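Stalitz nonstick saucepan cleaning brush: five months of daily use
October 21, 2022

I bought this brush in May to replace a sponge that had started to shed into everything. It has been by my sink since then and gets used every night, sometimes twice. I paid full price for it at the kitchen shop in Unddale.

First, what it is for. Stalitz sells three dish brushes and the packaging makes them look alike. One has stiff bristles and is meant for cast iron and grill plates. One is a bottle brush. The one I have is the soft one, sold for coated pans and glassware. If you order online, check the last line of the listing, as the stiff and the soft ones share a product photo. I nearly got the wrong one.

Most of my cooking is done in coated pans. I have two from Rumetti, a small one for oatmeal and a bigger one for sauces, and a skillet I've had longer than either. The Rumetti leaflet says no metal, no scouring powder and no green pads. It doesn't mention brushes at all, so I wrote to them before I bought this. They wrote back that nylon bristles were fine on a coating as long as the pan had cooled down first.

On ordinary dirt the brush is quick. Tomato sauce, rice starch and egg come off with hot water and a drop of soap. Oatmeal that has sat since breakfast needs ten minutes of soaking and then comes off too. Cheese is worse. It melts into the bristles and stays there, and you end up cleaning the brush with a fork. I now use a plastic scraper for cheese and finish with the brush.

Burnt sugar it can't do. I left a caramel too long in June and scrubbed at it for a good while with no change. Boiling water with baking soda did the job in the end.

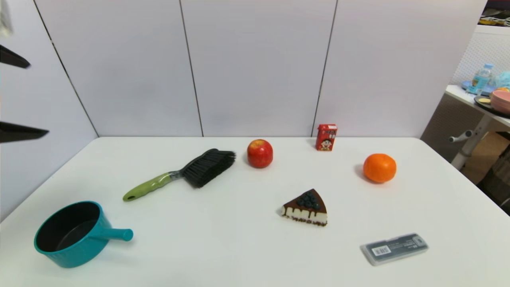 A reader going by Ogundipe wrote to say that the soft version wore out after one summer in a house with four people, and that the bristles on the side you push with went flat first. Turning the brush over every week or so helped with the second one, according to the same message. I cook for two, so I'd expect mine to last longer, but I have started turning it and I think that is sound advice.

Mine does show wear. The bristles at the front edge have spread and no longer reach into the corner where the wall of a pan meets the bottom. They still do if I tilt the brush, but in May I didn't have to. None have fallen out that I've noticed.

The handle is comfortable with dry hands and a bit less so with soapy ones. My hands are small and I can get a full grip. The balance is slightly toward the head, so if you set it down on the rim of the sink it tips in. It won't stand up on its own either. I keep it in a jar, head up. Head down, it stayed wet all day and began to smell within the first week.

It can go in the top rack of the dishwasher. I run it through on Sundays' equivalent in our house, meaning whenever the machine is half full and I remember. It comes out clean, and the grease that builds up at the base of the bristles is mostly gone. Hand washing doesn't get that part out.

As for the pans, I can't find any scratches I would blame on the brush. The older skillet had marks before I started and I can't tell whether it has more now. The small Rumetti is the better test, being nearly new in May, and the inside still looks even. Eggs slide the way they did.

The thing I like least is the splashing. Longer bristles flick water when they come off the rim of a pan, and my faucet is set close to the wall, so the wall gets most of it. Slower strokes help. With a sponge I never had to think about it.

I'd also like to be able to replace just the head. Stalitz offers that for the bottle brush but not for this one, and throwing out a good handle every year seems wasteful.

Would I buy it again? Yes, for coated pans and for glasses. For roasting tins or anything with burnt edges, get the stiff one, and keep the two apart - I'd put a rubber band on one of the handles. The shop in Unddale gives 16 days for returns if the wrapper is intact.

Rating: 4 out of 5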